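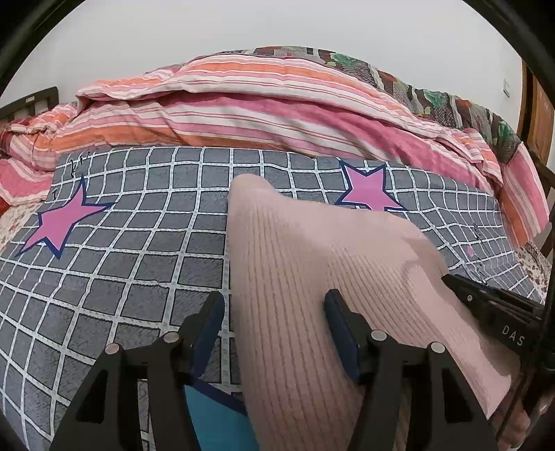

Right, the island thread I promised after getting back from Eynon. Two nights, one very small ferry, a lot of weather. Packing was the only part I did well. I took layers and nothing clever, and the one I'd fight you for is the pink ribbed jumper, folded up on the bed there, which I've now worn on five islands and one extremely cold bus. If you go in winter, take a jumper you like, because it's going to be in every photo.

So where is it. Eynon sits off the end of the Girkmont road, past the last chapel and the field with all the gates in it. You park by the slipway (free in winter, bring coins from Easter) and stand there looking at it thinking that's no distance at all. Then the boat goes the long way round because of the reef.

The boat is the Nerkari. Twelve seats, a bench along the back that gets wet, and Ynyr Bevan at the wheel. In winter he goes out at ten and comes back at three, if he goes. You ring him the night before and again in the morning. He'll say "we'll have a look at it", and in my experience that means yes.

Fare was £15 return, cash. There's no signal at the slipway, so don't be me, driving back up to Girkmont for the cash machine with the engine practically running!

Crossing took 34 minutes. The middle bit is lumpy. Laiba Rajput came with me and she is a person who reads on boats, an actual paperback, while I stared at the horizon and breathed through my nose. Sit at the front left going out if you want the seals. Sit anywhere you can hold on to coming back.

The landing is steps, not a pontoon, and the bottom few are green. Go up them like your gran would. There's a rope on the wall side.

Once you're up there's one track and it goes left to the houses and right to everything else. Most of the houses are holiday places now and shut from October. Two of them have people in all year, and one of those is Gwenllian Gwynne, who rents out the bunkhouse and keeps the key in her own kitchen, so you have to go and say hello. I got tea and a slab of bara brith before I'd even put my bag down.

Bunkhouse notes, for those who asked. Six bunks, a stove, a proper kettle, a shower that runs hot for as long as it takes to wash your hair if you're quick. Bring your own sleeping bag and something for your feet, the floor is slate. Logs are by the net. We got through 2 nets in 2 nights and I regret nothing.

There is no shop. I know the old leaflet at the slipway says there is. It closed. Bring all your food, and then bring some more in case the boat doesn't run on the day you want it, which is quite a normal thing to happen in January and February.

Walk one is the easy one. Right at the track, along the wall, down to Fivness, which is the beach at the south end. Half an hour if you don't stop, and you will stop. It's white sand at low water and almost nothing at high, so look at the tide table on Gwenllian's door before you set off. We had it to ourselves, apart from oystercatchers shouting.

Did I swim at Fivness? I went in up to the knees and made a noise. Laiba swam. I held the towel and felt that I was contributing.

Walk two is the hill. It's 130 metres at the top so I'm using the word hill generously, but it goes straight up from the back of the houses through bog, and the path is really a sheep's opinion of a path. Boots, definitely. Gaiters if you've got them. I lost my left leg to the shin just past the second stile and had to be pulled.

From the top you get the whole coast, all the way back to Girkmont, and on the other side nothing but sea. The cliffs on the west are sudden. There's no fence and the grass rolls over at the edge, so stay well back if it's windy. It was windy. We ate our sandwiches lying down behind the cairn.

We met Berwyn Gape up there, who rings birds on the island most winters and had been out since before it got light. He told us where to look for choughs (the gully just below the cairn, north side) and then they turned up while he was still pointing. Red legs, red beaks, flinging themselves about. I said a rude word out of sheer happiness.

Dogs — a few people asked. On a lead, everywhere, all year. It's grazed and the lambing starts in February. Ynyr takes dogs on the boat but not big wet ones inside the wheelhouse, and he gets to decide what counts as big.

Prams and wheels: no, sorry. The steps rule it out before you've even started. If you want the view of the island without the landing, he does a round trip in summer that doesn't stop, and my friend Victor Kaijage took his mum on it last year. She loved it and got a great look at the cliffs from below, which I still haven't had.

Things I'd bring next time: a head torch (it's properly dark, and the loo is outside), better gloves, a flask that doesn't leak, a second pair of trousers, see bog. Things I took and never touched: a book, sunglasses, a small umbrella. An umbrella! On Eynon!

Going back in spring for the puffins if I can get a bunk. Weekends go first, apparently. Ring Gwenllian in the evening, let it ring for ages, she's usually out with the hens.

Someone's just asked about camping. There's one flat field behind the bunkhouse and you have to ask Gwenllian first. She said yes to a couple in August and no to a stag do. Will add the ferry number underneath once I've checked with Ynyr that he doesn't mind.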